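How to Store Water for an Outage Without Filling the Whole Garage

Water was the first thing I got serious about, and it's still my favorite part of getting ready. It's cheap, you can start tonight, and you feel the difference right away! If your shelves are full of beans and rice but you'd be lost with the tap off for a weekend, read on.

Start with the math. Plan on one gallon per person per day. There are 4 of us at home and I wanted two weeks, so 14 days came to 56 gallons. That sounds like a lot until you see it stacked along one wall.

Pick containers you can lift. I made the mistake of buying one giant barrel in May (great price, and I couldn't budge it once it was full). Now I use seven-gallon Okix jugs for most of it, plus a few cases of store water for the car and the closet. Use food-grade containers only. Old milk jugs crack and never really come clean.

Wash each jug with dish soap and rinse it well. Then sanitize it: one teaspoon of plain, unscented household bleach in a quart of water, shake so it touches every surface, wait at least 30 seconds, pour it out and let the jug air dry. Fill it from the tap right to the top and screw the cap on tight.

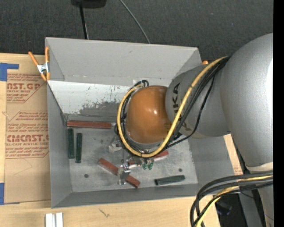

Label every jug with the date and the words "drinking water." I use masking tape and a fat marker. Keep them somewhere cool and dark, away from gas, paint and bug spray, and put a board under them if the floor is bare concrete. Mine sit on a low Lodum shelf - nothing goes higher than my waist, and I sleep better in earthquake country.

Swap the water every six months. The old stuff goes on the tomatoes, so nothing's wasted.

You'll also want a backup for when the jugs run out. Boiling works great: a rolling boil for one minute, or three minutes if you live above 6,500 feet. I keep an Edico camp stove for that, with spare fuel stored outside in the shed. Run it outdoors only, please.

Don't forget the pets! Our dog gets her own jug. And try a practice day with the tap off - we did ours on a rainy day and learned more than I had from a month of reading.

Posted December 16, 2024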